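Company > Who we are > About Plolum

Hello! I'm Conall McGrath and I started Plolum with a laptop, a borrowed desk and a strong dislike of robot software that needs its own expert to switch it on. There are seven of us now, and we write the code that lets two arms share one table without getting in each other's way. 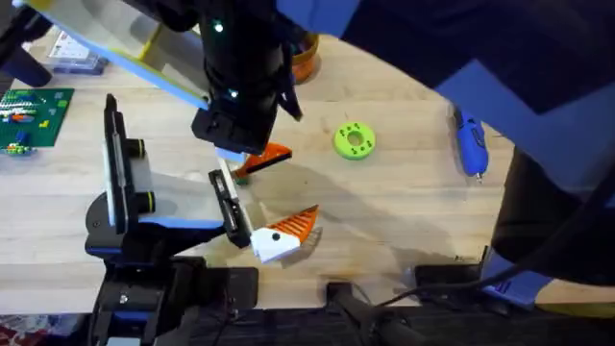 Photo: Plolum

Our main product is called Sarard. It's a planner, so it decides which arm goes where and when, and it does its thinking again every time something moves (things always move, usually because one of us has been fiddling). You tell it what you want done, it works out the paths, and you can look at them on screen before anything sets off. I'm very fond of that preview. It has saved me from myself more than once!

Then there's Vonetti, our perception side, which went out to its first users on 2022-02-10. It takes the views from the wrist cameras and the fixed ones and turns them into one picture of the table that Sarard can plan with.
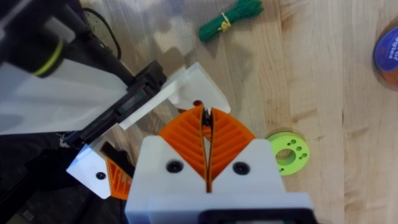

Getting the two to agree on where things are took us 16 months, and I still grumble about the calibration screen, which Van Dusen, our first customer, have been very patient with. We're rewriting it for April – fewer boxes to fill in, bigger buttons, and error messages in plain English.

Six of us write code and the other one answers the phone, though we do swap. If you've got two arms and a job they keep making a mess of, ring us up or drop in for a cup of tea and a look round.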